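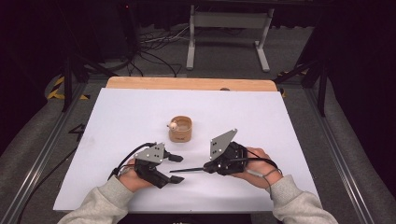

Small wooden cup on a white board.

Sinero Wood Finishing Oil

Sinero is a clear, food-safe oil for small turned and carved pieces: cups, egg cups, spoons, salt pots, toys and bowls. It soaks into the surface and cures inside the wood, leaving a low sheen and no film to chip or peel. The color of light woods such as maple, birch and beech warms slightly. Dark woods deepen more, so try it on the base or an offcut first.

Sizes
Small bottle, with dropper cap
Workshop can, with screw cap
Refill pouch (fits the small bottle only)

How to use
Sand the piece to the finish you want and wipe off the dust. Shake the bottle. Apply a thin coat with a lint-free cloth, working along the grain. End grain takes more oil, so go over rims and bases twice. Wait 15 minutes, then wipe off everything that is still on the surface. Leave the piece to dry for 18 hours before the next coat.

Most pieces need 3 coats. Pieces that will be washed often do better with one more.

Let the last coat cure for 14 days before the piece is used with food or drink. It can be handled and displayed sooner.

Not suitable for
Wood that is already varnished, lacquered or waxed
Boiling liquids or dishwashers
Outdoor furniture (see Sinero Exterior)

Care of finished pieces
Hand wash in warm water with a little soap, and dry right away. When the surface starts to look dull, apply a single fresh coat. Old coats do not have to be removed.

Storage and safety
Keep the cap closed and store the oil above freezing. Cloths soaked with oil can heat up and catch fire on their own. Lay them flat outdoors to dry, or soak them in water before throwing them out. Keep out of reach of children until cured.

Customer notes
"I use it on birch cups. The second coat makes the biggest difference. Smell is mild and gone in a few days." Veronika Holzer

"Good oil, but the dropper is slow for bowls. Get the can." Raimonds Avotiņš

Related items
Sinero Exterior
Sinero Board Wax
Lint-free cloths, pack
Sanding pads, fine and extra fine

Availability
In stock, all sizes. The refill pouch ships again in July.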